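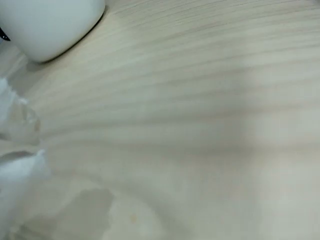

Larkandale Guides > Tables and worktops > Pale wood-look tops: your questions

Do I need a special cleaner for a pale top?
I doubt it. Narayanan Alva, who writes these pages, used the Bavent spray for a whole winter on one half of his desk and washing-up liquid in warm water on the other. By March he couldn't tell which half was which. The spray costs more and smells of pears.

Are coasters really necessary under a mug?
On solid wood with an oil finish, yes. On a sealed or laminate top the danger is oversold. An ordinary white mug of tea left for 40 minutes on our Wróbel sample gave a faint ring that wiped away. A pan straight off the hob is another matter and will mark nearly anything.

What about tissues and kitchen paper?
Fine for mopping up a spill. Don't leave a damp, screwed-up piece sitting there overnight, especially near a join, where water can creep in and lift the edge. Dry crumpled tissue does no harm beyond looking a mess.

Will melamine sponges take out a stain?
They may, along with the shine. They are a very fine abrasive, whatever the packet says about being gentle. Try one under the overhang first.

The Drodemo leaflet promises a "lifetime" surface. Whose lifetime?
We asked and got the leaflet again. The small print covers four years and leaves out scratches, heat and sunlight, so you may wonder what remains.

Is the refinishing kit worth £225?
Not for laminate. You can't sand it, because the grain is a printed layer and you will go straight through. For veneer, possibly, if you have a light hand and a top you are fond of. Get a price from a local joiner before you order.

Why does my top look whiter on one side?
Check the light before blaming the finish. Pale grain near a window can look almost white while the far end looks grey. Turn the table round, if it will turn, and look again at the same time of day.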